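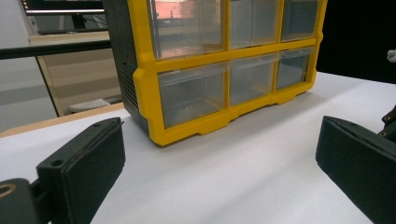

7 octobre – essais pince à main, suite

Repris le montage d'hier avec les doigts noirs plats (lot Cirach). But : comparer avec les doigts Stivstead sur les tiroirs transparents du casier jaune. Même table, même casier, un peu de biais pour avoir aussi le flanc gris dans le champ.

Réglages : contrôleur Hafstein, boucle à 1000 Hz, expo caméra fixe. Auto = non, ça pompe dès qu'on approche du plastique clair.

Cirach, tiroir du bas côté gauche : 9 ouvertures sur 10. Le raté = patin qui glisse sur le bord, pas assez de serrage. Stivstead : 6 sur 10, doigts trop souples, ils s'écartent au moment de tirer. A refaire avec le ressort dur avant de les enterrer.

Rangée du haut pas testée. Trop haute dans l'image à cette distance, il faudrait reculer ou incliner la caméra.

Problème no 1 reste la profondeur. Les façades transparentes renvoient n'importe quoi, trous partout, et les reflets orangés n'aident pas. Steinar Kragh propose un ruban mat sur les façades. Je préfère pas – on veut justement le cas pénible. Le cadre jaune par contre se segmente très bien, on peut s'en servir comme repère et déduire la position des tiroirs.

Autre chose : le drap blanc fait des plis, le recalage du plan dérive un peu. Le tendre ou passer à une plaque.

Latence Rilatness : jusqu'à 1000 ms au démarrage, ensuite ça se calme. Pas compris pourqoui. Logs sur le disque commun.

A faire
ressort dur Stivstead
resserrer les vis du doigt droit, verifier le jeu
refaire la calib main-oeil
demander à Steinar l'ancien firmware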